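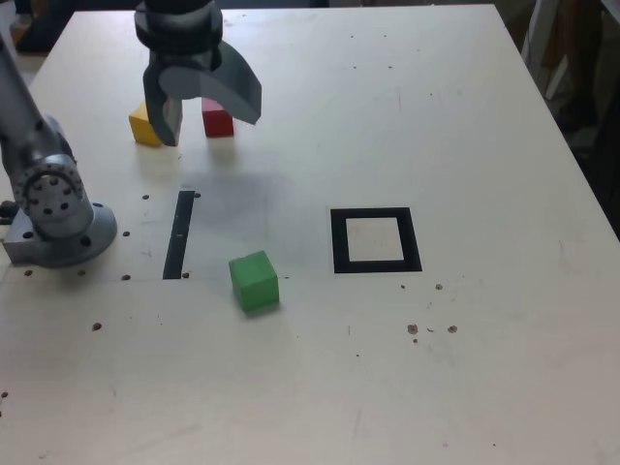
Sep 10, 2022

Madder, second big batch. Opened the bucket this morning and I have been grinning ever since. The wool is RED. It's a proper warm red with a bit of orange in it when you hold it up to the window, miles away from the sad salmon I got in April.

For anyone reading this who missed the April entry: that batch was the old Badau root, bought already ground, no idea how old, simmered on the stove while I was doing three other things. It got too hot, it went brown at the edges and then pink after washing, and I wrote "never again" in capitals. I take it back.

What went in this time:

Wool: 500 g, the plain two-ply from Rasel, in loose skeins tied in four places with cotton. Scoured the night before mordanting with the unscented soap. Left to cool in the scour pot, rinsed until the water stopped looking like weak tea.

Mordant: alum at 10 percent of the dry weight of the wool, with a little cream of tartar. Dissolved both in a jug first this time (last time I tipped the alum straight in and had crystals stuck to one skein, and yes, you could find that skein afterwards). Brought up slowly, held below a simmer for an hour, left overnight in the pot. Did not let it dry between mordant and dye.

Madder: 300 g of Clomus root, whole pieces, chopped small and then put through the old coffee grinder in short bursts. It smells wonderful, sort of like damp earth and pencil shavings. The grinder got hot and complained, so I did it in lots of little handfuls with a rest in the middle.

Water: tap, our usual, plus a spoon of chalk. The tap water in this building is soft and I'm now convinced that was half the trouble in April.

What I did differently

The big change is heat, or the lack of it. Shu-fen Tse had been telling me to try the long slow bucket for ages and I kept putting it off on the grounds that I'm impatient. The idea is that the yellows and browns in the root come out when you cook it hard, and the red is happy to come out slowly if you just keep it warm and leave it alone. So I poured hot water over the ground root, let that stand until I could keep my hand in it, stirred in the chalk, added the wet skeins, put the lid on and wrapped the whole bucket in the moving blanket. Topped up with warm water morning and evening. Turned the skeins each time with the long spoon.

Total time in the bucket: 84 hours. I meant to stop at three days and then the half day just happened.

Notes as I went, copied from the back of the envelope:

First evening: orange. Bright orange, like carrot soup. I was a bit worried and a bit charmed.

Second morning: still orange but deeper. Skein nearest the top noticeably lighter, so I pushed it to the bottom.

Second evening: brick. Bath looks thick. A froth on top with a pinkish tint that I like very much.

Third day: stopped seeing a change from one look to the next, but compared with the first-evening snip it was a long way further on. (Snips are taped to the envelope, envelope is pinned above the sink. Please leave it there.)

This morning: red!!

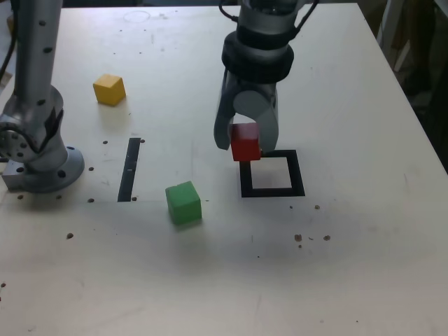

Judging the red is a whole job in itself, and I wasted most of April arguing with myself about it. Wet wool is darker than dry wool, a skein is darker in its folds than along the top, and the bench by the window turns everything friendly before lunch. So the rule from now on is that snips get laid flat, dry, next to each other, same spot, same side up. If you want convincing, look at the small red wooden block: same paint, and still the top face comes out a paler red than the front, which is in shadow. Wool does that in every single loop. I had one snip lying flat and one standing up in its clip and I'd have sworn they were from different pots. Laid them both down and they were twins.

On to rinsing, which went better than I had any right to expect. Let the skeins drain over the bucket first, without squeezing. Then shook them outside, since the ground root gets everywhere and it's much easier to shake out of wool that has dried a little. I really should use a bag for the root next time. I say this each time. The trouble is that the bag slows down the dye and the loose root doesn't, and then I spend an afternoon picking bits out of a skein with tweezers and feel quite peaceful about it.

First rinse came off orange, second came off pale, third just about clear. Then a short wash in warm water with soap. A tiny bit of color in the soapy water, nothing alarming. I've hung them on the rack over the floor drain, with a weight on each so the kinks drop out. Turn them if you are passing!

Afterbath

I couldn't bring myself to throw out the bath. There was clearly lots left in it. I put in the odds and ends box: a couple of sample hanks of the Guerra wool, some mordanted silk scraps, a strip of linen that had been sitting in the alum jar since who knows when, and one unmordanted hank for comparison.

Results so far, after one night, still wet, so salt as needed:

Guerra wool: soft coral. Takes the dye faster than the Rasel does. It has a bit of shine to it and the color sits nicely on that. I would like a lot more of this.

Silk: peach going to apricot. Very pretty and not at all what I'd planned for it.

Linen: blotchy. Dark where it had been folded in the jar. I knew it would be and I did it anyway.

Unmordanted hank: a tan that will probably wash down to beige. Useful to keep on the card, so people can see what the alum is doing.

I'm leaving all of them in until tomorrow. After that the bath gets one last go, probably with a dash of iron on half of it. Iron and madder makes a brownish purple that looks like old brick in the rain and I'm very fond of it. Keep the iron spoon AWAY from the other spoons. It has a bit of blue tape on the handle. I found it in the wrong jar last month and had a small heart attack.

Things that puzzled me

1. The top skein never fully caught up. It's a shade lighter even after all that turning. I think the bucket is simply too narrow for this much wool. Either split the lot over two buckets or do less at once. I'd like to try two buckets, one with chalk and one without, as it would answer the water question at the same time.

2. One skein has a slightly bluer red on one end. Could be chalk that hadn't dispersed. I'd stirred it in as a dry spoonful, and it clumps. Next time make a slurry in the small jar first, same as with the alum. Funny how I learn a lesson for one powder and don't apply it to the next.

3. The ties. I'd made the figure-eight ties loose, I thought, and there's still a pale ring under two of them. Looser again. They should slide when you pull the skein.

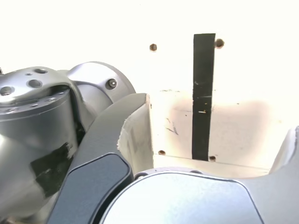

Natural Dye Group, wet room notebook

Fade test is set up. I cut a length from every skein and wound each onto card, half covered with foil, and they're in the south window on the ledge with the indigo ones from spring. The plan is to look at them at the end of each month and write down what I see before I look at what I wrote the month before. Madder is supposed to be one of the really good ones for light, so I'm expecting boredom, and I'll be delighted with boredom.

Rub test on the dry snips: white cotton rag, firm rubbing, a faint blush from one and nothing from the rest. The one that blushed still had root dust in it, so I don't count it against the dye. Will repeat after the second wash.

Also did the vinegar and washing soda dips, mostly because they are fun. Vinegar snip went noticeably more orange. Soda snip went towards raspberry. Both were tiny dips on damp wool and then rinsed. The soda one is so lovely I stood there for a while holding it against my sleeve. I'm wary of using soda on a whole skein, as it makes wool feel harsh, but a very weak bath at the end, quick in and quick out, could be worth a test. Has anybody here tried it on anything bigger than a snip? Write in the margin if so.

Root stock: one bag of Clomus left, unopened, on the high shelf. A handful of the Badau in the jar with the cracked lid. I don't want to use the Badau for reds any more, but it would do fine for browns and for practice pots. The Clomus pieces are thick and when you snap one it's orange right through to the middle. I'll order more before the winter workshops. Please don't grind ahead. It keeps better whole.

Next:

Two-bucket comparison, chalk and no chalk, same wool, same weight in each.

Weld overdye on the lightest skein, see if I can get a real tomato color out of it.

Find out if the lid from the big steamer fits the dye bucket, the current one lets the heat out and I was up and down with the kettle.

Wash the coffee grinder properly. It's labeled DYE on the base now as well as on the lid.

Shu-fen wants a hank for her weaving sample, she gets first pick. She did say she told me so, and she did.

Later, same day: skeins are half dry and lighter than this morning, as expected, still very much red. Took one outside. In daylight there's a warmth in it that the tube lights completely kill. Put it next to the April skein and laughed out loud. Going back in to turn the rack.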